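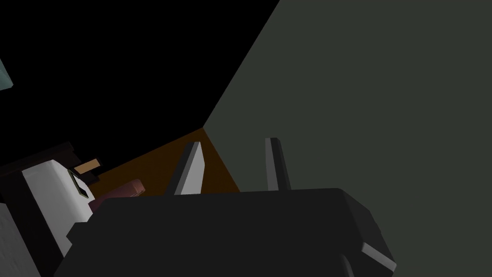
Mincemeat without suet, does it keep?
Baking and Sweet Things > Christmas

pastrycrumbs
Posted December 2018

Hello all, hope everyone's lists are shorter than mine! I've promised mince pies for our street get-together and two of the neighbours are vegetarian, so I want to leave out the beef suet this year. My mum's old recipe makes enough for 22 pies and she always swore it would sit in the cupboard until the next Christmas, but hers was full of suet and a very generous glug of brandy. If I use grated cold butter instead, will it still keep? I'd like to make it this weekend and bake in about a fortnight, if I can stop my husband getting at it with a spoon.

Olano
Re: Mincemeat without suet

You can buy vegetable suet, you know, in the same aisle as the ordinary sort. I've used it for 9 years and my father-in-law, who is fussy about everything from gravy to socks, has never noticed. Same weight, same method, low oven for a couple of hours with the brandy stirred in once it's cooled.

plumduff_and_custard
Re: Mincemeat without suet

I'm going to disagree with Olano, in the friendliest way! Vegetable suet leaves a coating on the roof of my mouth that I can't get on with. Butter tastes so much nicer, and with the apple cooked right down you get something almost like toffee. I would keep it in the fridge though, and a fortnight is plenty. I wouldn't leave butter mincemeat in a cupboard for a year whatever anybody's mum said (sorry pastrycrumbs, I'm sure she was lovely).

Olano
Re: Mincemeat without suet

Well, each to their own, but I think you may be baking yours too cool if you're getting that coating. Mine go in at 200 and come out bubbling. Eat them warm and I defy you to tell the difference.

plumduff_and_custard
Re: Mincemeat without suet

Warm, yes, I'll give you that. But who eats them warm at a party? They sit on a plate by the crisps all evening.

Mulcahy
Re: Mincemeat without suet

Can I put in a word for no fat at all? I stew the apples in cider, tip in the fruit, sugar, spice and peel, and that's it. It's looser, so do put a lid on the pies and not a star, or it bubbles over and welds itself to the tin. I freeze it in old yoghurt pots.

pastrycrumbs
Re: Mincemeat without suet

Oh you are all kind, thank you! I think I'll do butter for the party and a small pot of Mulcahy's cider one for us, as I've a bag of Bramleys going soft in the porch. Does the cider need to be dry or will sweet do?

Mulcahy
Re: Mincemeat without suet

Dry for me, but if sweet is what you've got, hold back a spoonful or two of the sugar and taste as you go.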